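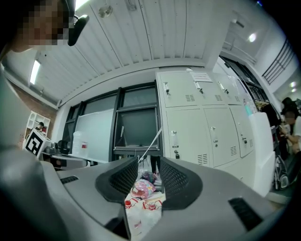 **What is Murier being asked to vote on in September?**

A property tax levy that would pay for a replacement water main under Alero Street and a new pump at the Floseck station, and for nothing else, at least according to the ballot wording as it stood on 2024-08-13.

The wording has changed before. The first version that went out with the water bills asked residents to approve "improvements," a word that in this town has covered a fountain, a parking study, and the repainting of the fountain. The second version named the main but forgot the pump. The third has both, plus a sentence of 94 words that we have read aloud in this office several times and still can't find the verb in. The city attorney's office tells us it is in there.

So, the main. It was laid when Alero Street was the edge of town and served a handful of houses and a feed store. It now serves 394 addresses, one of them the middle school, and it has broken 16 times in the past five years. If you live on the lower end of Alero you already know this, and you know what color your bathwater can turn. If you live up the hill you may know it only as the reason the left turn by the bank is so often closed.

The Floseck pump is a different sort of problem. It works. It has worked for a very long time, and the company that built it has been out of business for most of that time. When a seal goes, the public works crew has one made by a machine shop two counties over, which does nice work and charges for it. There used to be a backup pump. It was taken apart to keep the first one going, and what remains of it is on a pallet at the station under a tarp, still listed in the city inventory as "standby."

**What it costs**

The levy would run for 12 years. The city's own figures put it at $88 a year on a house assessed at the town median, and you can scale up or down from there according to how the assessor feels about your porch. Renters won't get a bill, though anyone who has rented in Murier can guess how a landlord's bill travels.

A fair question came up more than once at the last council meeting: didn't we already pay for this? Sort of. The water fund had money set aside for the main, and then three winters ago the council borrowed from it to cover the roof on the public safety building. The roof is very good. The loan is supposed to be paid back out of general revenue, and so far two payments have been made, neither of them large. The council says the rest is coming. It has said this in three consecutive budget messages, the last two using the same paragraph.

**If it fails**

The city keeps patching. Each dig on Alero has been averaging nearly $4,000 before the pavement is put back, and the pavement is a separate line in the budget, so the two numbers never have to meet. The council could also raise water rates directly, which doesn't need a vote of the people. Several members have mentioned this in the tone parents use when counting to three.

There is also talk of the state. A low-interest loan program exists, and Murier applied for it last year. The application came back with a note that the engineering report was out of date. A new report was ordered from Li Engineering, which had written the old one, and arrived in the spring with the same map and a higher total. It went back to the state in June. If the loan comes through, the levy could end early. The ballot language says "could." We asked whether anyone would consider "shall" and were told that it was too late to change the wording, which seemed odd given how often it had been changed already.

**Dates and details**

- The registration deadline is printed on the postcard you should have received from the clerk. If the card had your neighbor's name on it, that was the printer, and a corrected batch is going out.
- Polling for the lower precinct has moved from the fire hall to the library basement. Use the side door, as the front steps are closed for repair.
- The full engineering report can be read at the clerk's counter during business hours. It can't be checked out. Copies are a quarter a page and the appendix is long.
- The public works department will open the Floseck station for a walk-through one evening before the vote. The time will be posted on the city website and, for those who have tried to use the city website, on the door at the post office.

We don't endorse in this newsletter. The last time we did it was on the fountain, and we still get letters. Send yours on the levy, either way, and we'll run as many as fit in the next issue. Please keep them under 200 words and sign them. Last month's unsigned letter about the leaf pickup was well argued, but it was also on council stationery.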